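# Unit 6: Caring for Wooden Surfaces

Giltonham Household Skills, evening course
Handout prepared by Lorraine Tapsell

Bring this sheet to the practical. Godfrey Athumani will have the sample boards out on the side bench, and you will work in pairs.

## Find out the finish first

Wood in the home is nearly always covered with something, and it is the covering you are cleaning. The three we deal with on this course are lacquer, hard-wax oil and plain oil. Bare wood turns up now and then, mostly on old chopping boards and the undersides of tables.

To test a surface, put one drop of water somewhere out of sight and wait ten minutes.

- Bead stays round: lacquer, or a wax finish in good order.
- Bead flattens but leaves no mark: oil, fairly recent.
- Dark spot: oil that has worn through, or bare wood. Do not go further with a wet cloth.

Yến Tiêu asked last term whether the test works on painted wood. It does not tell you much. Treat paint as lacquer and go gently.

## Dry work

Most of the dirt on a wooden surface is loose grit, and grit scratches when it is rubbed. Take it off before any water goes near.

1. Clear everything off. Lift things, don't slide them.
2. Vacuum with the soft brush head, along the boards.
3. Go over it with a dry microfibre cloth folded in four. Turn to a clean face when the one in use looks grey.
4. Shake the cloth outdoors.

## Damp work

Mix the soap as marked on the bottle. With the Vundemau soap we use in class, one capful goes into the small bucket. More soap leaves a film, and the film shows up badly on pale wood.

Wring the cloth until it stops dripping, then wring it again. Wipe with the grain, an arm's length at a time, and dry each stretch before starting the next. Water sits longest in the joints — the long seams between boards and the short ones at their ends — so finish there with a dry corner of the cloth.

Never leave a wet cloth lying on wood. On an oiled surface it can leave a patch that needs sanding out.

## Reading the surface

You need to be able to tell a mark from a feature of the wood. Pale woods such as maple and birch carry brown flecks, small knots and darker streaks, and people scrub at them for years. Boards laid side by side can also differ in tone, from cream to honey.

A feature runs with the grain, or the grain bends round it. A stain usually ignores the grain and crosses a seam. Strong sunlight can hide both, so look again from another side before you decide. 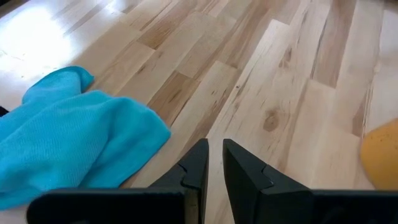 ## Before the next session

Carry out the water drop test on two wooden surfaces at home and write down the result for each. Đạt Vương and Chiến Kim missed the practical on oil finishes and should read the Unit 5 sheet as well.

Cloths go in the wash at 40 degrees with no fabric softener — it coats the fibres and they stop picking up dust.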